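3.2 Workspace Rules for Shared Two-Arm Cells

The Kilstead protocol treats the tabletop as a set of zones, each of which is assigned to one arm before a session begins. A zone may be reassigned between sessions but never during one. The rule was adopted in October, after a review of earlier recordings showed that most stopped sessions began with both arms reaching for the same area. In its present form the protocol contains 13 rules, of which two concern the layout of household objects and are discussed in this section. The remaining rules cover operator training, power and emergency stops, and the keeping of records, and are treated in Section 4.

Figure 3 gives two views of a kitchen layout prepared under the protocol. The layout was set by the operator from a printed plan and checked against that plan by a second person before the arms were enabled.
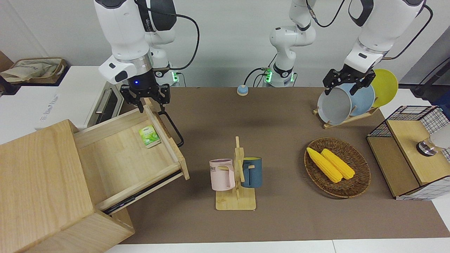
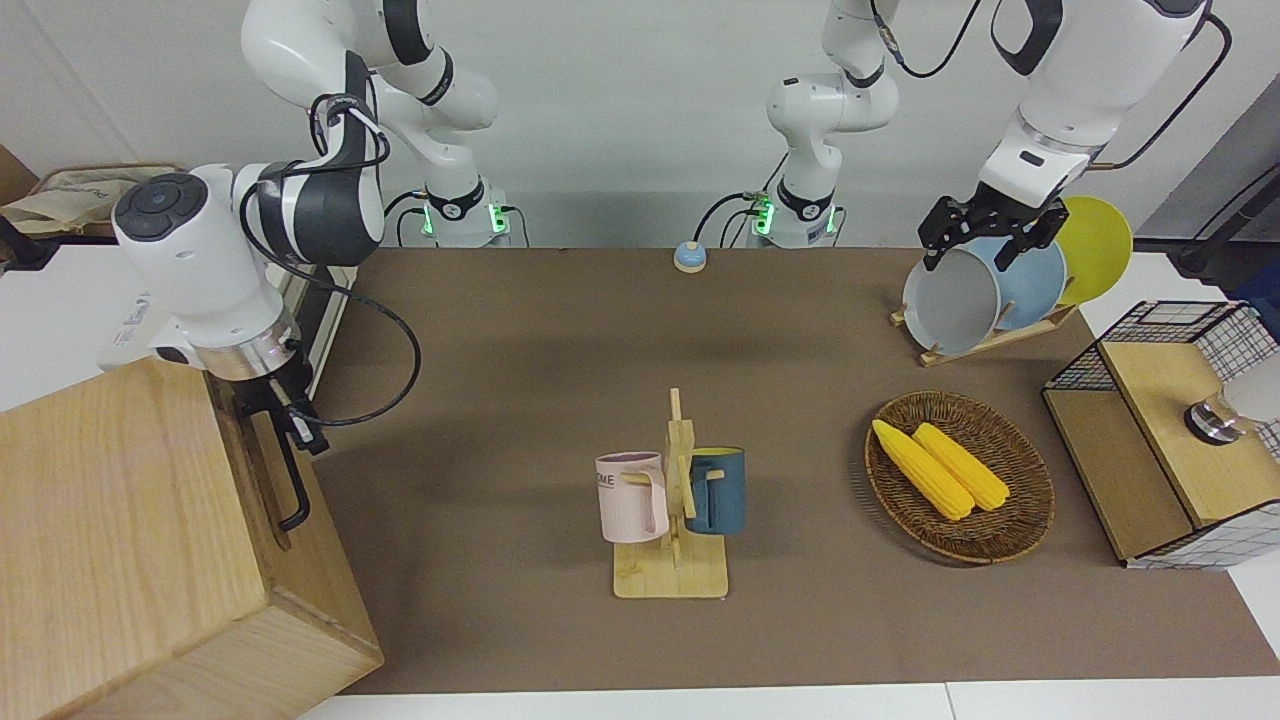

Figure 3. Kitchen layout with two arms. First view: one gripper on the front edge of an open drawer, the other near the plates in the dish rack. Second view: one gripper on the rim of the gray plate.

The first layout rule concerns clearance. Any object that is not part of the assigned task must remain outside the path of both arms, and the clear distance between two task objects may not be less than 300 millimeters where both arms are expected to move at once. Smaller distances are allowed between objects that only one arm will handle. The mug tree in Figure 3 stands between the two working areas and is treated as a boundary object: neither arm may pass over it while the other is in motion. Boundary objects are entered on the plan by name, and a session is not valid if one of them has been moved without a note in the log.

The second layout rule concerns contact with fragile items and with furniture that opens. A gripper may close on the rim of a plate only when the plate is held in a rack or by a fixture, as is the gray plate in the second view. A drawer or door must be recorded as open or closed at the start and end of every session, and the arm assigned to it may not be given a second task until that record is complete. Sites using the Ruppert checklist enter these states on a separate sheet; sites using Trison enter them in the session log itself. Both practices satisfy the rule.

We applied the two rules in 17 sessions at the Grudel site. Deviations were noted by the operator at the time and were not corrected afterward. The form used for this purpose is given in Appendix B, together with the wording of the rules as they stood on Friday, February 1, 2019.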